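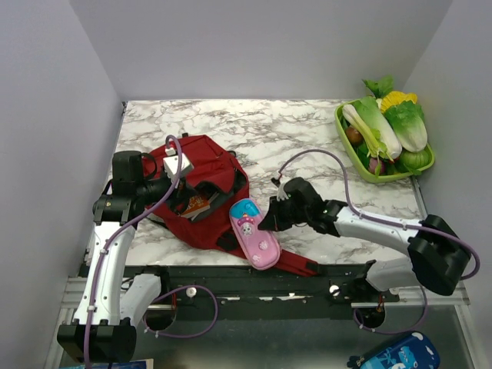 A red backpack laid on a table.

How to prepare a school bag for the Undumar residential week

Guidance for parents and guardians. Last revised 18/09/2021.

Pupils attending the October residential are asked to bring one backpack and no other luggage. Bags are stored beneath the seats of the coach, and larger cases cannot be accepted.

Before packing

Empty the bag fully, including the side pockets, and shake out any crumbs. Check each seam and zip. A stiff zip may be eased by rubbing a soft pencil along the teeth. Straps that have begun to fray should be stitched or replaced before travel.

Write the pupil's name and form on the inside of the bag in permanent ink. Names should not be shown on the outside.

Packing

1. Lay all items on a clean, flat surface and compare them with the kit list.
2. Place the heaviest items, such as shoes, against the back panel.
3. Roll clothing and pack each day's set in a separate bag.
4. Put the wash kit in a sealed bag near the top.
5. Keep the waterproof jacket last, so that it can be reached on arrival.

Water bottles should hold no more than 1000 ml and should be empty during the journey.

Medicines

Medicines must not be packed. They should be handed to the school office in their original box, with the completed consent form, no later than 8 days before departure.

Fitting the straps

With the packed bag on the pupil's back, tighten both straps until the base sits just above the hips. If the pupil leans forward when standing, the bag is too heavy and some items should be removed.

Lost property

Items left at the Lo Presti centre are kept until the end of term. Claims should quote form reference 2267.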